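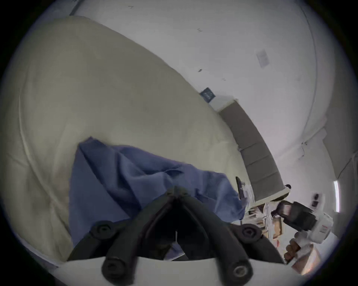 Trikberg Publishes Free Guide to Folding Laundry on the Bed

GRONDELBY, February 22, 2023 – Home goods retailer Trikberg has published Pasivura, a free printed guide to folding clothes and towels on a bed. The guide is available at the Trikberg store in Grondelby starting today and can be mailed on request to customers who cannot come in.

Pasivura is written for people who live in apartments and small houses and have no laundry room or folding table. In a survey of its own customers, Trikberg found that the bed was the place most of them folded their wash. Many also said the pile was often still there at bedtime and ended up on a chair.

"We sell sheets, pillows and towels, and customers kept asking us what to do with them once they came out of the dryer," said Viola Morelli, who wrote the guide for Trikberg. "Most folding instructions start with a big clean table. A lot of people don't have one. They have a bed, and the bed is soft, so things shift around while you work."

The guide was nearly 18 months in preparation. It covers T-shirts, long-sleeved shirts, bath towels, hand towels, pillowcases and fitted sheets. Each item gets a page of its own, with the folds in order and a note on how to store the finished piece.

The first section is about getting the bed ready. Readers are asked to pull the sheet tight at the corners, move the pillows up to the headboard or off the bed completely, and work from the long side with the wash within reach. Phones, chargers and anything else that tends to collect on the bed should go somewhere else until the folding is done.
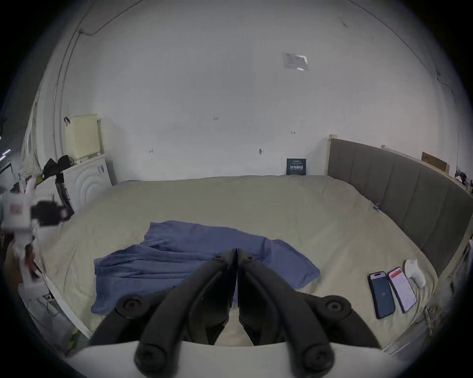 The second section deals with the soft surface itself. On a mattress, pressing down hard on a fold pushes the fabric into the bed and leaves a new crease. Pasivura suggests smoothing outward from the middle with the flat of the hand, then lifting the cloth by two corners and laying it down again if it has twisted. Towels can take a firmer hand than shirts. T-shirts are easiest to start face down, with the neckline away from the person folding.

A shorter section covers small batches. Morelli recommends bringing no more than nine pieces to the bed at a time and putting them away before starting on the next batch. The finished stacks go at the foot of the bed, where they are less likely to be knocked over.

"I used to tip the whole basket out," Morelli said. "Then I would be looking for socks under the towels. Small piles are slower at the start, but I finish more often."

The last pages answer questions sent in by customers who tried an early version of the guide. 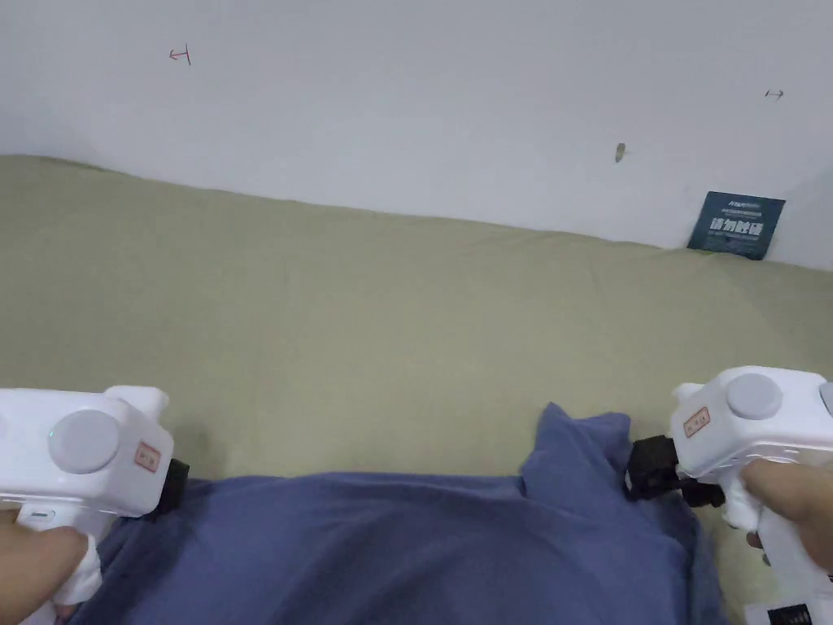

What should I do with a shirt that is badly crumpled before I even start?
Hold it by the shoulders, shake it out once or twice, and lay it flat for a minute before making the first fold. If deep creases stay in the fabric, hang it up and fold it later.

Trikberg will also hold free folding sessions at the Grondelby store through June. Each session has room for six people and is led by Morelli. Visitors are welcome to bring a few items from home – fitted sheets are the usual request. Places can be reserved at the service desk.

Sanna, the store's own line of cotton bedding, will carry a short version of the Pasivura instructions inside the packaging. The card covers sheets and pillowcases only.
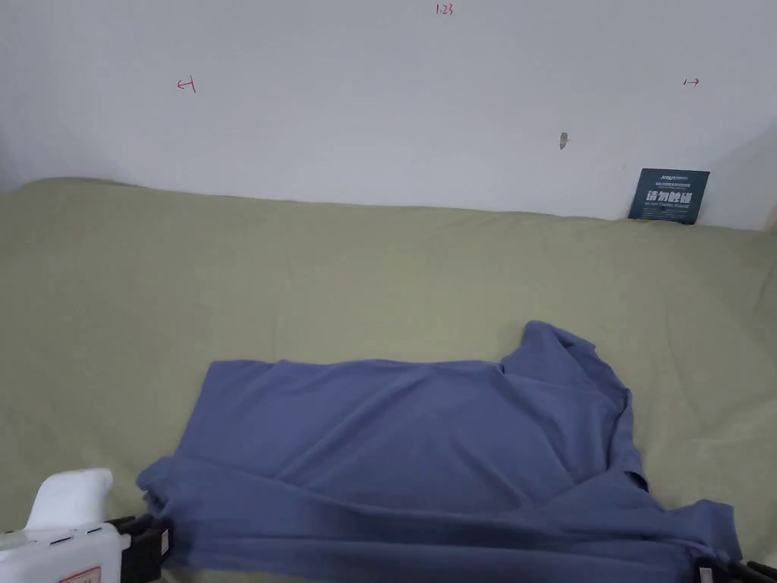 Blue fabric on a green cover, with a "Do not touch" card at the wall.

About Trikberg
Trikberg sells bedding, towels and storage for small homes. Its store and offices are in Grondelby. Printed copies of Pasivura and pictures for editorial use are available from the Trikberg press desk.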